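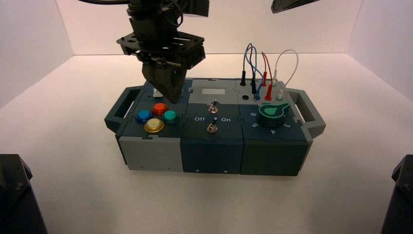 **FOR IMMEDIATE RELEASE**

Monday, July 6, 2026

# Ornby Workshop Releases Plans for Woreo, a Modular Practice Box for Hobby Robot Arms

ORNBY – The Ullow shared workshop today released the full plans for Woreo, a control box that people can build at home and use to test what a robot arm can do with ordinary controls. The release includes print files, a parts list, wiring notes and a 64-page build guide. All of it is free to download and change.

Woreo is made of square modules that join along jigsaw-style edges. The first set has three. One has four arcade-style push buttons in red, blue, green and yellow. The next has two toggle switches mounted one above the other, with "Off" and "On" printed between them. The last has a row of banana-jack sockets for patch cables and a large green rotary knob with a white pointer and numbered positions. A carrying handle fits on each end.

Members began work on the box in March, after several of them had finished arms at home and wanted something to run them against. Stacking blocks was already covered. Pressing a button squarely, flipping a switch and seating a plug all ask for different kinds of movement, and the group wanted those tasks on one bench in a form that could be taken apart and put back the same way.

"We wanted a box that a person with a printer and a soldering iron could finish over a couple of weekends," the workshop said in a statement. "If a part breaks, you print that part again. If you don't care about plugs, leave that module off."

The modules can be built one at a time. The button module is the easiest and is where the guide starts. The socket module takes the longest, mostly in the wiring, and the guide gives it a chapter of its own. Printing the full set takes 53 hours on the workshop's own machine, and builders with smaller printers can use the split versions of the larger panels.

Woreo does not depend on any one arm or gripper. The wiring notes show how to read the controls from a common hobby microcontroller, so that each press or turn can be logged on a laptop. Builders who only want the physical controls can skip that step.

Trevaskis, a parts supplier in Ornby, will sell a hardware kit with the buttons, switches, sockets, knob and screws. The first run is 300 kits. Printed parts are not included – members of the workshop can print theirs on site at the usual material rate.

A blank module file is also part of the release for anyone who wants to design their own. The workshop has 2 more modules in progress, a slider panel and a keypad, and will add them to the same download page when the files are ready.

**About Ullow**

Ullow is a member-run shared workshop in Ornby with benches for electronics, woodwork and 3D printing. Build questions and press requests can be made at the front desk during opening hours.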